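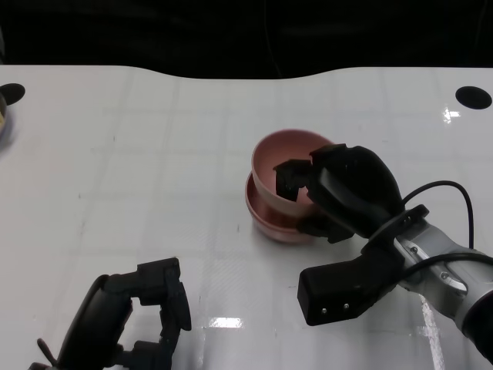
Chutima Boonyarit objetó, al leer el primer borrador de esta sección, que separar cuencos apilados favorece a cualquier dedo con buena fricción y que una comparación hecha solo con esa tarea diría poco del controlador. Pidió que los dos factores se variasen por separado y que los fallos se contaran según la fase en que ocurrían, desde la aproximación hasta la suelta.

5. Comparación de dedos y controladores en el manejo de cuencos apilados

La objeción era justa y nos obligó a rehacer el diseño. La versión que presentamos cruza los dedos disponibles con los dos controladores de fuerza, Brarner e Imai, hasta reunir 14 configuraciones. Todas se ejecutaron con el mismo planificador y con idénticos límites de velocidad en la muñeca. Se añadió además una tarea de recolocación, en la que el cuenco superior debe volver a su sitio dentro del inferior, porque en las pruebas preliminares el regreso resultó bastante más exigente que la extracción.

El cuenco es un objeto estupendo para este tipo de ensayo. Tiene un borde por el que engancharse, una pared curva que empuja el contacto hacia fuera en cuanto se aprieta de más y, cuando hay otro debajo, apenas deja sitio para el segundo dedo. Un agarre por el borde que parece firme en vertical puede perderse al girar la muñeca. Por eso incluimos el transporte en posición invertida, que en trabajos anteriores habíamos dejado fuera.
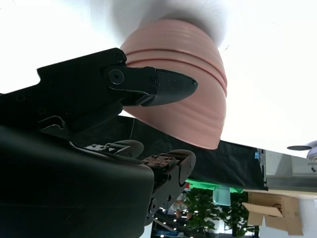 Gholamreza Ghorbani
Responsable de manipulación y autor de correspondencia

5.1. Dedos

Se compararon dos familias. Los dedos Punik llevan una yema alargada, de superficie texturada, pensada para entrar entre el borde y la pared. Los Hasness son más anchos y de contorno redondeado; reparten mejor la presión, a cambio de necesitar más espacio libre. Ambos se montan sobre la misma articulación, de modo que el cambio se hace sin recalibrar el cero de apertura.

Nuestra hipótesis era que la familia más estrecha ganaría en la extracción y la más ancha en el transporte. Lo primero se cumplió con claridad. Lo segundo solo con el controlador Imai: con Brarner, los dedos anchos tendían a cerrar demasiado pronto y desplazaban el cuenco antes de sujetarlo. Este cruce entre geometría y control nos parece el resultado más interesante de toda la sección, y no lo habríamos visto con el diseño original.

5.2. Señal táctil

La lectura táctil de la cara interior de los dedos entra en el lazo por dos vías. La primera detecta el contacto inicial y detiene el cierre. La segunda estima el deslizamiento a partir de la diferencia entre lecturas consecutivas y pide un pequeño aumento de fuerza. Brarner aplica ese aumento a los dos dedos por igual, mientras que Imai lo reparte según cuál de ellos haya perdido carga.

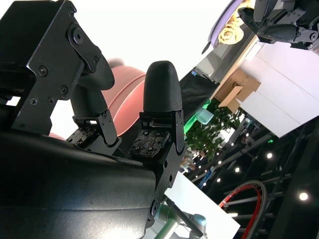

El reparto desigual tiene un coste. Imai introdujo retrasos de hasta 44 ms entre la detección y la corrección, y Jirayu Mahawong, que escribió el filtro, dedicó buena parte de agosto a reducirlos sin perder estabilidad. Lo que se gana a cambio compensa con creces: el cuenco deja de rotar sobre el dedo que hace de apoyo, y la orientación al llegar al punto de suelta es mucho más repetible. La primera tanda en la que la recolocación salió limpia varias veces seguidas la celebramos de verdad.

Conviene advertir que el estimador de deslizamiento confunde a veces la vibración del propio brazo con un movimiento del objeto. Ocurre sobre todo al frenar. Se probó a desactivarlo durante la deceleración y los falsos avisos bajaron, pero aparecieron caídas al final del trayecto, así que se mantuvo activo en todos los ensayos que aquí se comparan.

5.3. Resultados

De 2757 intentos válidos, 2531 terminaron con el cuenco en la posición pedida. Los fallos se concentran en la aproximación, cuando la yema toca la pared exterior antes de alcanzar el borde, y en menor medida en la suelta. Durante el transporte fueron escasos en cuanto se combinó Imai con cualquiera de las dos familias de dedos.

Para la aproximación, la vista desde la muñeca ayudó más que ningún ajuste de fuerza. Permite corregir la altura en los últimos centímetros, justo donde la cámara superior pierde el borde detrás de la propia pinza. Pichit Sukprasert revisó las secuencias de aproximación fallidas y encontró que muchas compartían el mismo error lateral, atribuible a la calibración entre cámara y muñeca.

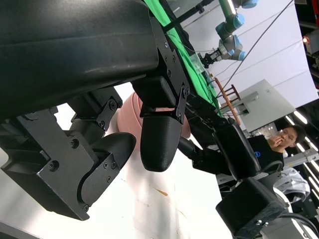
Figura 4. Vista desde la cámara de muñeca: dedos abiertos ante la pieza rosa, sobre la mesa blanca.

Corregido ese desfase, repetimos la parte de extracción con dedos Punik y la ventaja sobre los Hasness se redujo, aunque se mantuvo en las dos tareas que exigen entrar entre paredes. Queda pendiente comprobar si el orden se conserva con cuencos de pared más fina, en los que el controlador Brarner podría recuperar terreno por su respuesta más rápida. Fongchan Wattanapong prepara ya esa serie con el mismo protocolo.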